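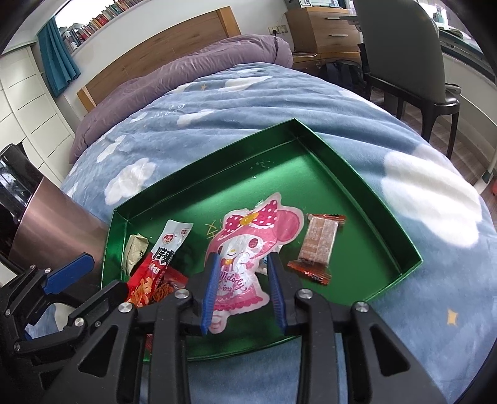 Aug 10, 2018
Pluvitari, companion AI after the Giltico update

Starting a fresh page for this because the old one has turned into an argument with myself.

Giltico put out the new build of their pathfinding plugin and the release notes say "smarter companions in dense spaces." I have read that sentence or something close to it in every set of notes since March. We pay for the thing, so I want to know what it does in our game, on our maps, before Britusel asks us to ship with it.

Test map is the Leone market, the lower half with the stairs and the fish stalls. It is the worst place in the game for followers. The player can squeeze between the stalls and the companion mostly can't, and then she either teleports in behind you (ugly) or stands facing a barrel until you come back for her (worse). If the plugin fixes anything it should show there.

Setup. Same save for every run, just inside the gate. Recorded player input, so the route is the same each time: gate, stalls, stairs, well, back up by the tannery wall. Crowd on normal. Weather off, rain changes the crowd behavior and I don't want that mixed in. Ran 10 passes on the old plugin and 10 on the new one, same machine, nothing else open.

Old plugin: she got lost on five of them. "Lost" means the teleport fired or she stopped moving while the player kept going. Nearly always at the turn below the stairs.

New plugin: lost on two. Looks like a win, and Ermanno Amato has already said so in the channel. I'm not there yet.

Reasons I'm not there yet:

The new build ships with a different default for the follow distance. The old default let her hang back, the new one keeps her much closer to the player's heels. A companion who stays closer gets lost less, whatever her pathfinding is doing. I set the old plugin to the new distance and ran it again, and it lost her on three. So most of the improvement is one slider we could have moved ourselves in March. What's left is the difference between three and two, and I wouldn't bet lunch on it.

Second thing. The teleport check seems to wait longer now before it fires. On one of the "good" passes I watched the capture back and she is plainly stuck on the awning post, sliding along it, and then the player comes back around on the recorded route and she picks up again. The log counts that as a clean run. A person playing would not.

Third, the recorded input is my route. I know the market and I walk it like somebody who built it. Real players stop, turn around, jump on the stalls, try to get into the tannery. I don't think this test says much about them. 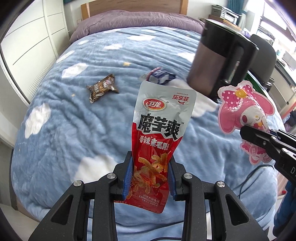
Red and pale-gray 卫龙 pouch held upright in the gripper, blue blanket below.

Cost. Notes claim "no measurable overhead." I measured it. With the crowd on normal the difference is small enough that I can't separate it from noise, fine, that's fair. With the crowd pushed to 1000 agents in the empty test arena the new build hitches every time the grid rebuilds, and the old one does it less. Nobody is going to play with that many agents, but the siege chapter has a lot more people in it than the market does, and that is where I would expect this to come back and bite us. Need a proper capture from the siege. Haven't got one, the siege map wouldn't load on today's build (missing collision on the east gate, not my bug, reported).

Save files. Loaded an older save with the companion halfway up the stairs and she spawned under them. Tried again, same. Tried with the old plugin, she's on the stairs where she should be. So the stored position isn't being read the same way. The notes don't mention this at all. It's a blocker for me whatever the rest of the numbers say, people will have saves.

Talked it over with Ermanno. He thinks I'm being hard on it and that she simply looks better in motion. I agree she does on the flat parts. The turns are smoother and she no longer does the little shuffle before setting off. But I asked him to sit and watch two clips without telling him which was which, both with the close follow distance, and he picked the old plugin as the new one. He says the clip was too short. Maybe. I'll cut a longer one.

One thing I do like: the debug view. You can see the path she wants, the path she gets, and where the two part ways. That alone saved me a good part of the afternoon. I'd take the debug view and leave the rest.

Ticket 13 (companion blocks ladder) is marked fixed by this update. It is not fixed. She still gets on the ladder first and stays there. Reopened it.

To do:
- rerun the market with the teleport delay set to match the old build
- get somebody who doesn't know the map to play it, and record that input
- siege capture when the east gate is back
- write to Giltico about the save position, attach both saves
- longer clip for Ermanno, unlabeled

For now the main branch stays on the old plugin with the follow distance pulled in. Britusel can have the new one in a side build if they want to look at it, with a note about the saves.

Added later: tried the close distance in the chapel crypt and she pushes the player off the narrow ledge. Reset to the old value for that map only.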